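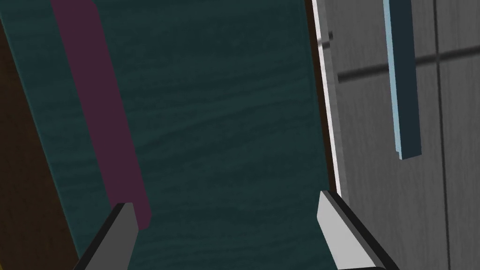
Wareck's two-armed drawer robot is back at work after a month of missing handles

BRIMBY — The company's simulated robot spent most of July being very confident about where its fingers were. It was wrong by a small amount, the same amount every time, and in a simulator that takes some doing.

Wareck, which writes control software for household robots, keeps the machine in a virtual room with a small chest of drawers, and its job is to open them. The fault showed up after a routine model update from Holzer, the supplier of the virtual gripper. The new gripper came with slightly longer fingers. The settings file went on describing the old ones.

Out of 3,501 attempts logged before anyone opened that file, the robot missed the handle on around 400. The rest succeeded by a margin the maintenance notes call "generous to us." The support desk's first suggestion was to restart everything, which was done, twice, with great seriousness.

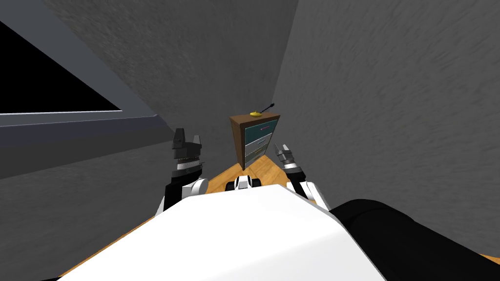
What was changed

The repair itself fit into an afternoon. The fingertip offset was measured again on both arms with the grippers fully open, and the two wrist views were lined up against known edges in the room. The old numbers were then deleted. Wareck had been keeping them as comments in the file, right above the live ones, and on at least one occasion the wrong set had been brought back to life by somebody tidying up.

The wrist views took longer than the arithmetic. A camera that rides along with the gripper is useful only if its mounting angle in the software matches the one in the model, and the left one had drifted from its documented value some time in the spring. The log for that week reads, in full, "adjusted."
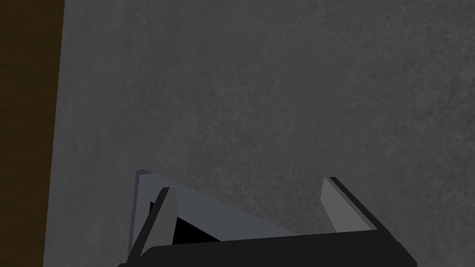 Checking them against a plain surface came first. With nothing in the grip and nothing nearby to grab, the only question is whether the fingers show up where the file says they should, and it is a restful question by the standards of the project. After that came the drawers, at slow speed, with each approach halted short of contact so the gap could be read off and compared with the estimate. 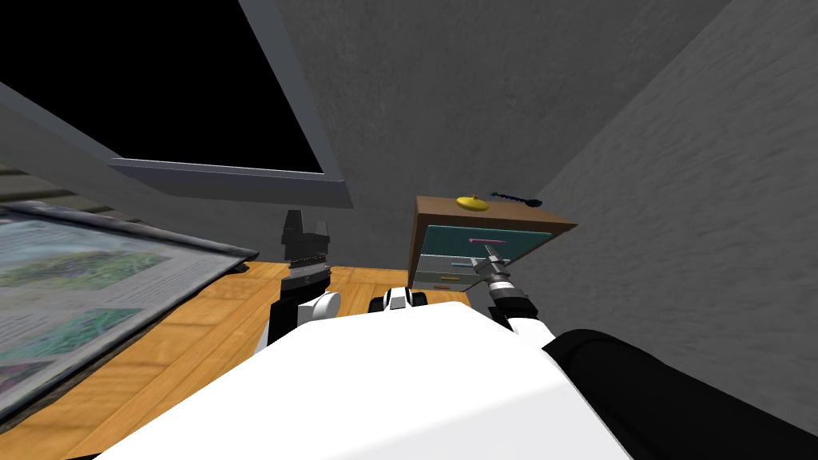 Wareck's new rule is that one arm gets checked at a time. The other stays parked where it can't contribute. The approach to the top drawer follows that pattern, with the right gripper's fingertips close to the long pink handle while the left points straight up and holds nothing. The company used to move both arms together to save time, and in July it saved a great deal of time collecting bad data.

The setup now runs a 53-second self-check before each session and refuses to start if the gripper model and the settings file disagree. Westska, a customer that trains its own software on Wareck's runs, has asked for the check to be added to its copy as well. Wareck says it will ship with the next update, along with a settings file that has no comments in it at all.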